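I got to the Skirnavia student robotics open day just after lunch, having walked straight past the door twice (no sign!). The Raltus club had the best turnout by miles, and I ended up staying far longer than I'd meant to.

Their project this year is all about picking things up and sorting them, and they've been at it since April.
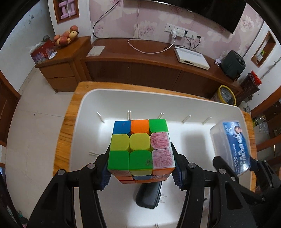
I had a go myself and was rubbish at it. You squeeze, you think you've got it, and off it slides. One of the students said they'd logged over 788 tries between the 8 of them, and she still drops things. Tea was 2 quid and the flapjack had gone by three, so go early.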